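We use cookies to keep you logged in and to remember your settings. By continuing to browse this site you agree to their use. OK / Read more

Padded jackets: fold or stuff? And do the vacuum bags wreck them?

satport_mike wrote:
My wife bought a pack of Kutier vacuum bags and wants every winter coat in the house squashed flat until next fall. The package says "up to 5 times more closet space." I don't believe it, and I don't believe a coat that has been flat for half a year comes back the way it went in. Has anybody done this for more than one season and then worn the coat outside in real cold? I'm not asking about sweaters. Sweaters are fine, I know that.

quiltedgrump wrote:
Depends what's in it. Down comes back if you're patient and have a dryer. The cheap polyester fill does not, or at least mine didn't. I did a parka and a kid's snowsuit, and the snowsuit came out like a place mat. It never got thick again and I gave it away.

Five times more space is a sales number. Five times more than what?

Wenceslao Espinoza wrote:
I've used those bags since we moved and never had a problem. Open them a couple of days before you need the coat, hang it up, shake it now and then. People blame the bag when the coat was worn out to begin with.

quiltedgrump wrote:
The snowsuit had one winter on it, Wenceslao. It wasn't worn out.

Montri Ongart wrote:
I'd skip the bags and learn to fold. I know that sounds like something off a lifestyle show, and I rolled my eyes at it too, but a folded coat in a plain cotton sack takes less room than one on a hanger and you don't have to crush anything. I do mine on the bed where there's room to spread out.

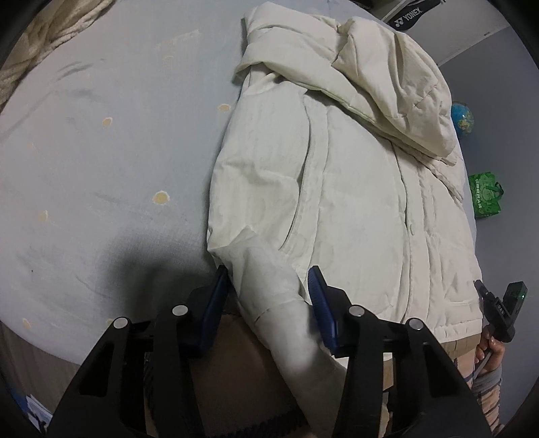 My own gripe with the folding videos is that they all use a thin shirt, and a shirt will do whatever you tell it. A padded coat fights back. I lay it out front side up, flatten the body with my forearm, then bring the sleeves across one at a time. The hood is what ruins it for most people. If you leave it bunched up at the top like on the cream one there, with thick creases rolled into it, you get a lump the size of a loaf of bread and nothing stacks on it. Open it out flat first, then turn it down over the chest. After that I fold the bottom up in thirds, going across the stitched channels. I can't prove that's better than any other way. It's how I do it and the coats look okay in the fall.

satport_mike wrote:
OK, that's more useful than the package. But I have doubts about "less room than a hanger." A folded coat uses a shelf. I don't have a shelf. I have a rod.

Montri Ongart wrote:
Then you have a shelf problem and the bags won't fix it either. Flat bags have to go somewhere too. Mine slid off each other all over the closet floor the one time I tried them.

chidiac_fan wrote:
Is no one going to mention the sheet? There are yellowish spots on it. I wouldn't put a light-colored coat down on that unless I knew what they were and that they weren't going anywhere.

Montri Ongart wrote:
Fair point on a pale coat. Old stains that have been through the wash don't move, in my experience, but a clean towel underneath costs nothing.

chidiac_fan wrote:
"In my experience" is how I ended up with a ring on a white ski jacket. Towel every time. And wash the coat before it goes away, too. Whatever is on the cuffs in March will be a lot harder to get out by November.

quiltedgrump wrote:
Agree on washing. Disagree with anyone who says to use the special down soap. I bought the Matik one and couldn't see any difference from plain liquid with an extra rinse.

Wenceslao Espinoza wrote:
There is a difference on real down. Regular detergent left mine clumpy.

quiltedgrump wrote:
Did you do the extra rinse?

Wenceslao Espinoza wrote:
I did one rinse. So maybe not a fair test, but I'm keeping my soap.

satport_mike wrote:
Update, 2018-09-12. We split it. Her two down coats went into the bags and my polyester one got folded Montri's way and put in a pillowcase on top of the dresser. Took me three tries -- the sleeves kept popping back out. I still say the hood makes it too thick no matter what you do with it. I'll open everything when it gets cold and post how they look, good or bad.

quiltedgrump wrote:
Measure the thickness of the down ones now, before the air goes out. Otherwise it's just you and your wife arguing over which coat looks puffier.

satport_mike wrote:
Too late, she already ran the vacuum.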